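Progress report, second period: review authenticity screening for consumer electronics listings
Prepared by Akinyi Mollel for the Oprea program office
Period ending July

1. Status

The screening pipeline is running on live listings from the Skorkuvdale and Wesusbridge storefronts. Of the five work items planned for this period, 4 are complete and one is carried over. Spending is within the approved budget and no change to the grant total is requested.

2. Data collection

The listing set now covers 234 products in small consumer electronics: phone mounts, battery packs, earbuds, desk lamps and similar goods. Each listing is polled nightly at 2:00 a.m. and the full review text, star rating and posting time are stored. Deleted reviews are kept and marked as deleted, which the first version of the collector did not do. The fix was made by Tobiloba Akpan early in the period, and the gap it left in the Wesusbridge data cannot be repaired.

3. Scoring

The Prusis scorer assigns each listing a grade based on reviewer history, posting bursts, repeated phrasing and the share of unverified purchases. Hand grading by two readers was finished for 173 listings. Where the readers disagreed, the listing was discussed and a joint grade recorded - both original grades are retained in the log.

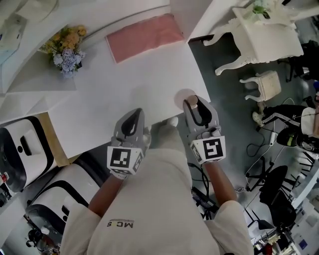
The repeated phrasing test remains the weakest part of the scorer. Short reviews of cheap items tend to use the same few words whether or not they are genuine ("works great", "fast shipping"), and the test flagged too many of them. A minimum length was added, and phrases copied from the seller's own product text are now ignored. Grades for the hand-graded set were recomputed after the change and 11 listings moved from fail to warn. None moved in the other direction.

4. Carried over

Merged listings are not yet handled. Some sellers attach a new product to an old page and inherit its reviews, so that a lamp may show praise for a phone case. Detection needs the product title history, and the Skorkuvdale storefront supplies only the current title. A request for archived titles has been sent and is unanswered.

5. Next period

Work will start on merged listings using Wesusbridge data alone. The hand-graded set will be extended to the remaining listings, with the same two readers. A draft of the public grading notes will go to the program office for comment before release. Approval is requested to move the unspent travel line to storage costs, as the nightly snapshots are larger than planned.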